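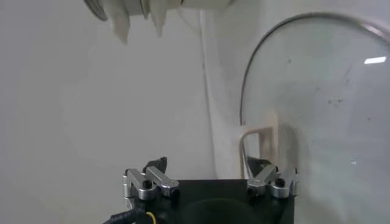

The wall, May, second coat.

My wife wanted Ashby. I wanted whatever was already in the shed. We had Ashby.

It came from a shop in Turbridge where the man behind the counter kept the whites in a separate book, 114 of them, and turned the pages for us as if somebody had died. Ashby was on the page after Merik. I said I couldn't tell them apart, and he and my wife looked at each other, and he said that Merik was a good deal pinker. I have since painted a wall with it and thought about it every day, and I still have only his word for that.

The old colour had been a white too. I mentioned this in the car.

"That was a yellow," she said.

We had lived with it for five years and I had never once been told I was living with a yellow.

I did the first coat on the Friday, with the sofa pushed against the door and an old sheet over everything else. My wife came in at lunchtime with a sandwich and stood there longer than a sandwich needs.

"It's gone on blue," she said.

"It's wet."

"It's wet and it's blue."

By teatime it was grey on the left and something nearer milk towards the right, and she had taken to walking past the doorway quickly and then looking in, to catch it out. Her mother rang and was told about it. Her mother has Merik in the hall and is very happy with it.

I put the second coat on after supper. It had cost us nearly 300 pounds by then, if you count the brushes and the parking, and I was counting the parking. When I'd finished I sat down on the sheet and looked at the thing properly. It was smooth and plain, with a bit of shade down the left-hand side, and there was a tall white strip that I could have sworn was brighter than the rest of it. I liked the strip. I decided to keep this to myself.

She came in and sat down next to me.

"What's that white there?" she said, pointing.

"Which?"

"The nice one."

I said I'd have to look into it. On Monday she rang the shop, described it to the man over the phone for a quarter of an hour, and wrote something on the back of the gas bill. It said Bevamico, page nine, and under that, in capitals, ASK ABOUT TESTER POTS.

I went and moved the sofa back against the door.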